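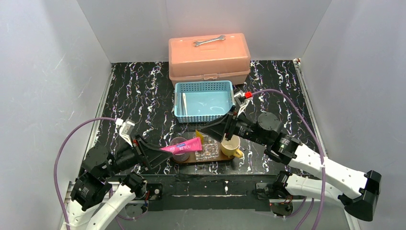 Acta de traspaso, piso de Rarkuvow

El inventario quedó cerrado con 2,554 entradas. Faltaban 11, todas de la mesa negra veteada de blanco. Kratochvíl exigía categoría y destino para cada pieza. El tubo rosa se registró como cosmético, uso desconocido.

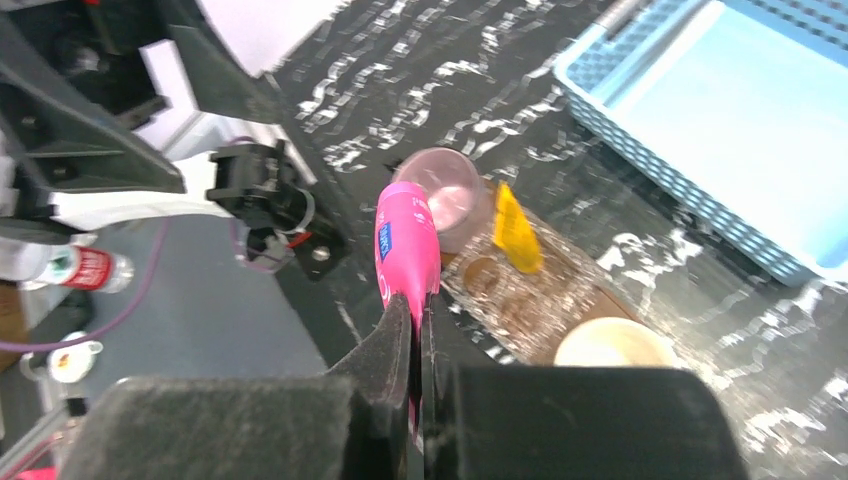
La cesta azul claro pasó a almacenaje. La bandeja marrón conservó su código — el de la herencia — y se le asignó la casilla 2. El tubo amarillo no figuraba en la lista de Lonico; se abrió una ficha nueva, sin valor declarado.

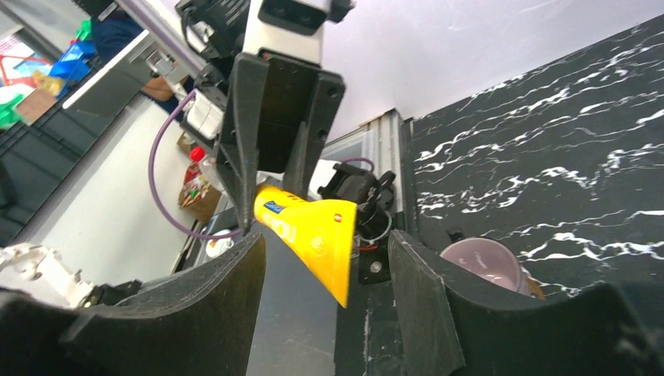
Observaciones

La heredera pidió que los dos tubos, el rosa y el amarillo, compartieran ficha. El reglamento no contempla parejas. Se redactó una excepción de cuatro líneas y se remitió a Ravis.

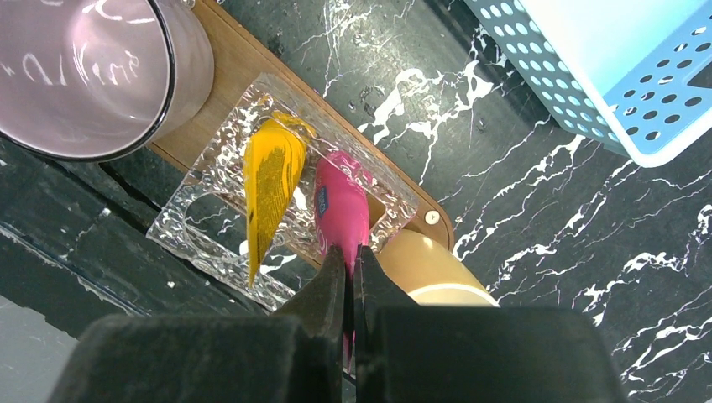
Ravis contestó que los tubos podían ir juntos, pero que la taza necesitaba ficha propia. La heredera firmó y guardó la copia en el abrigo.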